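Trivdale opens its equipment planning program to small buyers, and I get to write the announcement

FOR IMMEDIATE RELEASE, November

Hi, I'm Védís Ravn, and I run equipment planning at Trivdale. Our press office usually writes these in the third person, but this one covers something I've been nagging my colleagues over for ages, so they handed me the keyboard (brave of them!).

Starting this month, the Trivdale equipment planning program is open to small labs, startups and teaching workshops that want to buy hand-held grippers for collecting manipulation data. Until now we only took on groups placing large orders. The minimum order is gone. If you need two grippers and a spare set of finger pads, you can sit down with us and get the same planning sheet the big buyers get.

The program has three pieces. There's a budgeting call, which takes 60 minutes and costs nothing. There's the planning sheet itself, now with 17 line items, and there's a loan kit you can keep through one full budget cycle before you decide what to order. Loan kits ship from our Overgaard warehouse, and we pay the freight both ways.

I want to spend a minute on the planning sheet, mostly because I rewrote it and I'm proud of it. The old one started with the gripper and then sort of trailed off. Buyers would come back to us a few months later with a perfectly good tool and no money left for batteries, storage, replacement pads or the things they meant to pick up with it. That last one always gets laughed at in meetings, and then somebody has to go shopping! Household objects are cheap one at a time, but you want plenty of them, in different shapes, and you want to replace them when they get squashed. So objects now have their own line, right under the grippers. 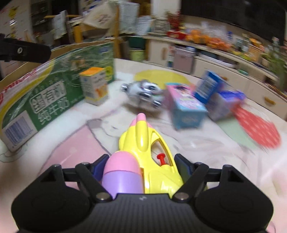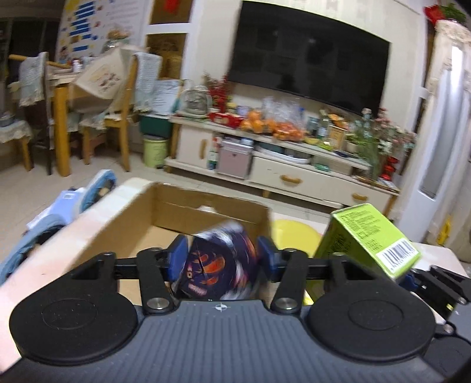
Finger pads moved up the sheet too. They used to be lumped in with "other consumables," and I can tell you from reading a lot of purchase orders that "other" is where money goes to hide. Pads now get a line for the starting set and a second line for replacements, with a blank for hours of use per week. Fill in the blank and the sheet gives you a reorder month. It's simple arithmetic, but it saves you the panicked email to our order desk (we do answer those, for what it's worth).

Then there are people. If your plan has someone holding a gripper all afternoon, please budget for breaks and for a second person to reset the table. I've added a line for setup and cleanup time as well, priced at whatever you pay your own staff. A few of our early readers grumbled that it made their totals look bigger. Well, yes. The cost was there before, it just sat in somebody else's budget.

For anyone who needs a number to take upstairs, our Starter Plan is $1,658 per gripper, including pads, charger, carrying case and the first year of repairs. Extra finger pad sets can be added at any point during the year. Buyers in the program can also claim a training credit of up to $700 per site, good for on-site or video sessions.

Lærke Þrastardóttir, head of purchasing at Selorus, tried the new sheet with us before launch. "I had the grippers priced in ten minutes and then spent the rest of the call on storage shelves," she told me. "I'd left shelves out completely. We changed the order that same afternoon."

Applications go through the planning page on the Trivdale website. Pick "small buyer" from the first menu, tell us how many grippers you have in mind (a guess is fine), and my team will write back with a call time. Loan kits go out in the order requests arrive. If your purchasing department needs a formal quote before the call, check the box at the bottom of the form and we'll send one along with the sheet.

About Trivdale
Trivdale supplies hand-held grippers, spare parts and planning help to robotics teams. Our offices are in Bulness, with a warehouse in Overgaard.

Press contact
Védís Ravn, Equipment Planning, Trivdale, Bulness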